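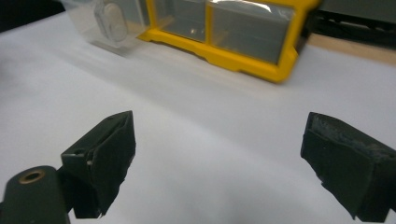
Zinash Belay wrote to me that a list of limited edition snacks is useless without the month when each one left the shops, and she was right. Version 3 of the Bremik snack list now has this column. It is empty for many of the older rows, because I did not write it down at that time.

Bremik Limited Snack List, version 3

What is in it

The list has nearly 3,000 rows. One row is one flavor of one product in one package size, so a cookie sold in a small pack and in a family pack takes two rows. Most rows are cookies, crackers and chips. Candy is included only when it was sold for a season, such as the mint bars that come back every December. Drinks are not included.

Columns

name: the name as printed on the front of the package
maker: the company, in short form (Plutberg, Mittal and so on)
flavor: in my own words, lower case
size_g: net weight in grams
first_seen: month and year
last_seen: month and year, or empty
shop_area: the area of the shop, for example Avon
taster: initials of the person who tasted it, or empty
score: from 1 to 7, where 7 is the best

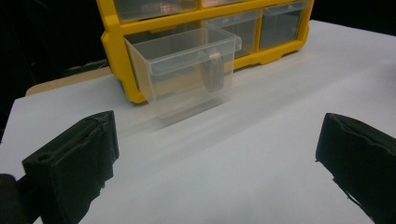 Scores are given only for 600 rows. Pornthip Chantharasri and I tasted most of them, and Seema Tyagi did the spicy ones. We did not agree before starting what a 4 means. Pornthip gives a 4 to something she would finish but not buy again. For me it is already a good snack. Please do not compare scores between tasters without looking at the taster column.

Known problems

Some Plutberg crackers changed their name but kept the same recipe. They are still two products in the file.
"Limited edition" is taken from the package. Mittal has kept the words on its lemon wafers for years, and I left them in.
Dates in first_seen are when one of us saw the product, so the real start of sale can be earlier.
The file is UTF-8. If the accents look wrong in your spreadsheet program, choose the encoding when you import.

How to add a row

Send the columns above in the same order, with commas. A photo of the package front helps me with the spelling but it is not required. Yolotzin Barajas checks the rows for Spanish names, so these can take a little longer.

License

Free to use and change. Please keep the name of the list and the version number.

Njoroge Mwakyusa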